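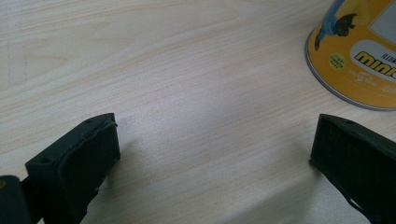
Horine hand-held gripper with the jaw open, wood tabletop, yellow container at the back right.

Setting up the Horine hand-held gripper kit for tabletop work

Updated 28 July 2018

The Horine kit is a gripper you hold in your hand, with a camera that looks down past the fingers. You use it to pick things up the way a robot arm would, and the recordings are used later to train the arm. Sterkaldale sells it as a boxed kit with the handle, the jaw, a set of finger pads, the camera mount and a cable. The camera is sold separately.

This page covers fitting the pads, mounting the camera, setting the jaw and making a first recording. It is written for the current version of the kit. If you have the older one with the thumb lever, the pad and camera sections still apply, but the jaw adjustment is different and you should use the sheet that came in the box.

Before you start

Clear a table. A plain one is best. Glossy tops work, but a lamp or window overhead will put a bright patch in the middle of the picture, and wood grain or small markings inside that patch wash out. Move the lamp to the side or pull the blind until the patch is gone or at least off the area where you will be picking.

You will need the small hex key from the kit, a soft cloth, rubbing alcohol, a ruler and a computer with the Savberg recorder installed. The recorder is a free download with the kit's serial number. Install it first, as it may want to restart the computer.

Fitting the finger pads

The pads go on the inner faces of the fingers, where the two sides meet. They come with adhesive already on the back.

1. Wipe the inner face of each finger with alcohol and let it dry.
2. Peel the backing from one corner of the pad. Leave the rest on.
3. Line up the peeled corner with the tip of the finger, then pull the backing away slowly while you press the pad down.
4. Squeeze the jaw shut on a folded cloth and hold it for a minute.
5. Leave the gripper alone overnight before you pick up anything heavy.

The pad edges are not cut perfectly straight and they may look a little wavy against the finger. This does not affect the grip. A pad that is lifting at the tip does, and you should take it off and use a new one. Do not try to glue an old pad back down. Super glue goes hard at the edge and scratches whatever you pick up.

We got almost 500 grasps out of the first set before one corner began to lift. The objects were mostly cans, cups and boxes. Rough things such as bricks or sandpaper blocks will wear the pads faster.

Mounting the camera

The mount clamps to the top of the handle. Slide it on from the back until it stops, then tighten the side screw with the hex key until the mount no longer rocks. Stop there. The screw goes into a plastic thread and it will strip if you lean on it.

Plug the camera in and open the preview in the recorder. Tilt the camera until both fingertips show in the lower half of the picture, one on each side, with the table visible between them. Some of the mechanism may show in a bottom corner as well. Leave it alone, as tilting the camera up to get rid of it will usually cost you the fingertips.

Check these points in the preview:

- Both tips are visible with the jaw fully open.
- Both tips are still visible with the jaw closed.
- You can see enough of the table beyond the tips to spot an object before you reach it.

When all of this is right, put a strip of tape across the joint of the mount and draw a pencil line over it. If the camera gets knocked, you can bring the line back together and carry on. Recordings made at different angles can be used together, but they have to be sorted first, and that is slow work.

Setting the jaw

Open the jaw all the way and measure between the pads at the tips. Write the number down. Then close it on nothing and check that the pads meet flat. If they touch at the tips and leave a gap lower down, loosen the screw at the base of one finger, press the fingers together by hand and tighten again.

Next, try the widest object you plan to use. It should pass between the tips without rubbing on either side. A round container is harder than a box of the same width, because you have to get past the middle of it before the pads touch. If it is too wide, pick it up by the rim or leave it out. Forcing it bends the fingers outward and you will be doing the adjustment again.

The trigger spring has a light setting and a firm one. We left it on light for everything. Firm dented a paper cup and made our hands tired within the hour.

Making a test recording

1. Put one object on the table and leave space around it.
2. Hold the gripper well back, with the jaw open.
3. Press record in the Savberg window and wait for the tone.
4. Move in at an even pace, close the jaw, lift, move the object over and put it down.
5. Open the jaw, back away and press stop.

Play it back at once. Look for blur as you move in, a finger going out of view, and any part where your other hand gets into the picture. Blur nearly always means the room is too dark or you are moving too fast. Bring in more light from the side and try again.

Make a handful of these before you start counting them as real. Almost everyone rushes the approach and then fumbles the release. Start with the jaw in view and open, every time, including when you are sure you will remember to trim it later.

Printed labels are useful on test objects. If you can make out the large lettering on a can or box in playback, the focus is good enough. Small print will often be unreadable and you do not need it.

Longer sessions

The recorder splits files at 1,000 clips per folder. Ours ran to 1,098 by the end of the job, so the last 98 landed in a second folder with the same name and a number after it. Copy both. The export tool only takes the folder you point it at and gives no warning about the other one.

Wipe the pads with a dry cloth when you change objects. Check the pencil line on the mount at the same time. Unplug the camera when you stop for lunch, as it gets warm if it is left running.

What it compares to

We also had the Fragkou gripper in for a while. It is lighter, the trigger is smoother and the case is better. The fingers are shorter, though, and on low objects the handle hits the table before the tips are down far enough. For cups and cans either one will do. For anything flat we went back to the Horine.

The Horine has 2 weak points. The cable comes out of the handle where your wrist wants to be, and the printed manual skips the jaw adjustment entirely. A right-angle adapter fixes the first. Sterkaldale has said a new manual is due in August.

Spare pads are sold in packs and fit both versions of the kit. Order a pack along with it. Shipping on the pads alone costs nearly as much as the pads.

This site uses cookies to remember your settings and to count visits. By continuing to browse you agree to our use of cookies. Accept | Read more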